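Still fighting the grasp planner

So I spent most of the holidays on the planner again, and I finally have something to show for it! The old version scored every grasp candidate on every cycle, all 384 of them, and then picked a new favorite whenever the depth data twitched. You'd get this nervous little wiggle at the pre-grasp pose, back and forth, back and forth, until the timeout kicked in.

The fix (suggested by Gobnait Ó Briain back in November, and I ignored it, sorry) was to keep the last winner and only switch if a new one beats it by a decent margin. That's it. One stored pose and a threshold. Planning dropped to around 17 milliseconds a cycle too – I'd been re-checking collisions for candidates that never had a chance.

Next up is clutter. With a thin flat part close to something long and chunky, the segmentation likes to merge the two into one blob, and then the planner goes for the middle of nothing. I'm trying a height cue before I retrain anything. 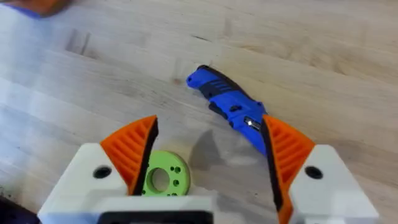
Irena Górecki: We had the same blob trouble, and splitting on surface normals before height helped us a lot. What margin did you settle on for the switching?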